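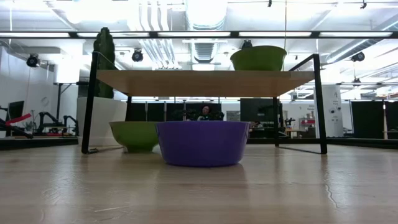 Bowls and a small shelf on a wooden table.

The owner of the Jacquet tea room in Rornley does not like the word "café". "A café is for coffee," she told me, and she put the kettle on before I had taken off my coat. We spoke at seven in the morning, the only quiet hour she has.

She opened in April, six years ago, with a loan and 500 cups bought from a hotel that was closing. "I have broken many of them. The rest are good cups."

I asked why she chose Rornley, where the high street already had two bakeries. "The rent," she said, and laughed. Then she became more serious. Her mother came here every summer for the sea air, and she remembered the town as a place where people sat down for a long time.
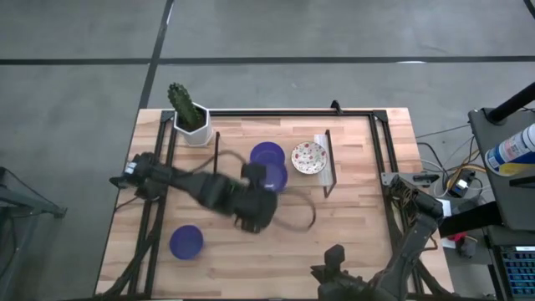 Issue 652

The first winter was hard. On some afternoons she served one pot of tea and read the newspaper twice. What helped her was soup, which she had never planned to sell. "A man asked me for something hot to eat. I gave him my own lunch — lentils with lemon — and he came back with his sister."

Now there is soup every day until three o'clock, and nearly 687 people receive her monthly letter with the menu. She writes it by hand first, and then she types it slowly.

Does she want a second shop? She shook her head. "I would need to be in two kitchens. I want a better oven, and in January I want to sleep."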